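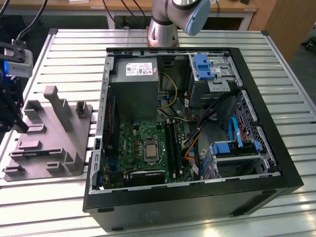 Home Courses Handouts Staff Contact
Search this site Go

Materials Economics, Handout 8: What Old Equipment Is Worth
Wálter Sánchez, Clikia College, Flurkosthorpe

In this lecture we study how the value of a machine falls with time. The accountant calls this depreciation. The simplest method is the straight line: we take the price, subtract what we expect to get at the end, and divide by the years of use.

Suppose an office pays 1000 dollars for a computer and expects to sell it for 400 after eight years. The yearly charge is 75 dollars. Please do this by hand before the seminar.
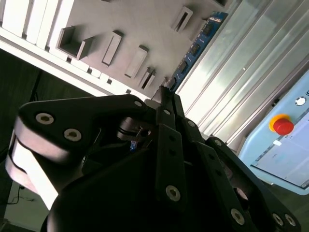
Reading time: 4 min

The second method takes a fixed share of the remaining value each year. With this method the early charges are large and the later ones small – many firms find it closer to the market.

Scrap value is a different question. A dealer such as Varnach pays by weight and by type of metal, and the age of the machine does not enter in the price. Students often mix scrap value with resale value in the February test, so read Bellis, chapter 8, with attention.

Homework: a printer costs 400 dollars and has a scrap value of 90. Find the yearly charge for five years of use, and write one paragraph on which method you would choose.

Back to top | Contact the department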